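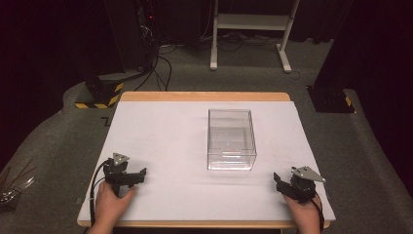
透明ケースの静電気と細かい傷について教えてください

文具や手芸用の小物を入れるのに、ふたのない透明なプラスチックの箱を使っています。幅より高さのほうがある縦長の四角い箱で、木の天板に大きな白いシートを敷いた上に置いています。まだ中身は空です。同じ形のものをあと2個買い足して、棚に並べるつもりです。

困っているのは次の点です。

乾いた布で拭くと、そのときはきれいになるのに、翌日には内側の底の隅にほこりが集まっています。縦長なので底まで手が入りにくく、布を棒に巻いて拭いていますが、隅がうまく取れません。

それと、角のあたりに光が当たると白っぽい線が見えます。傷なのか、もともとの継ぎ目なのか判断がつきません。爪でなぞっても引っかかりはありません。

箱はPlukettiという店で買ったもので、底にも袋にも材質の表示がありませんでした。アクリルなのかポリスチレンなのかもわかりません。家にあるのは台所用の中性洗剤と消毒用のアルコール、それに眼鏡拭きです。アルコールで拭いてしまってよいでしょうか。

あと、敷いている白いシートはそのままでも大丈夫ですか。白いほうが中に入れたものの色が見やすいので、できれば敷いておきたいです。

投稿者:Flarer
2025年6月28日

アルコールはやめたほうがいいです。材質がわからないならなおさらです。アクリルもポリスチレンも、アルコールがつくと細かいひびが入ることがあります。特に角や縁のように力が残っている部分に出やすく、すぐには見えなくても何日かたって白くなることがあります。一度入ったひびは磨いても消えません。

洗い方は、ぬるま湯を入れた桶に中性洗剤を数滴たらして、箱ごと沈めてください。最初からこすらず、ほこりを浮かせて流すのが先です。乾いた布でこするのは静電気が起きるうえに、ほこりの粒で傷をつけることになるので、今の拭き方がほこりの集まる原因のひとつだと思います。

隅は、やわらかい筆で水の中でなでると取れます。使い古しの歯ブラシは毛先が開いていて硬いことがあるので、私は使いません。水彩用の平筆の安いもので足ります。

すすいだら逆さにして、ふきんの上で水を切ります。口をぴったり伏せると中に湿気がこもるので、割り箸を2本下に入れて少し浮かせてください。水滴の跡が気になるときは、眼鏡拭きを湿らせて軽く押さえる程度にします。

静電気には、薄めた柔軟剤を使う方法があります。水1リットルに小さじ半分くらいを溶かし、布をひたして固く絞り、外側と内側をひと拭きして自然に乾かします。濃いと曇ります。食品や口に入れるものを入れる箱にはしないでください。小物入れなら問題ないです。うちでは4週間ほどで効き目が落ちるので、そのたびに拭き直しています。7月のように湿気の多い時期はもっと間があいても平気でした。

角の線は見ていないので断言できませんが、爪にかからず、角に沿ってまっすぐなら、成形や接着の跡か、ただの光の反射だと思います。傷なら向きがばらばらになります。照明の位置を変えて、線が動いたり消えたりするか確かめてみてください。動くなら反射です。

シートは敷いたままで構いません。ただ、紙だと箱を引きずったときに紙の粉が出て、それが箱の下側につきます。動かすときは持ち上げてください。

投稿者:Jaunzems

うちも同じような透明の箱をペン立てにしてます。ほこりは気にしてないです。ふたつきに買い替えるのが早いと思います。

あと縦長の箱は軽いと倒れます。底におはじきかガラスの小石を入れると安定しますよ。

投稿者:Jistham

ありがとうございます。アルコールを使う前に聞いてよかったです。

中性洗剤で沈めて洗ってみたところ、隅のほこりは平筆できれいに取れました。角の線は、照明を動かすと一緒に動いたので反射だったようです。柔軟剤は家に香りの強いものしかないので、無香料を買ってから試します。

ふたつきも考えたのですが、はさみや定規など長いものも立てるので、口の開いた形のまま使います。ガラスの小石は底に傷がつきそうなので、フェルトを敷いてからにします。

投稿者:Flarer

フェルトは毛が静電気で壁につきます。底に敷くなら薄いシリコンのシートか、厚紙を切ったもののほうが掃除が楽です。厚紙なら汚れたら取り替えてください。

投稿者:Jaunzems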